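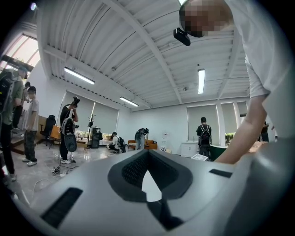 *Handheld gripper session in the main hall, seen from the gripper's own camera.*

## Gripper Comparison, June 6, 2024

The Huerta center compared two handheld grippers, the Gilach and the Narkano, under the direction of Maricruz Aguirre. Participants recorded 546 grasps over 14 tasks. Each gripper was used with the same wide-angle lens and the same controller settings.

The light gray housing takes up much of the lower view, and reviewers were asked to note any task in which it hid the object. Results from the May trials are held by the center and may be requested in writing.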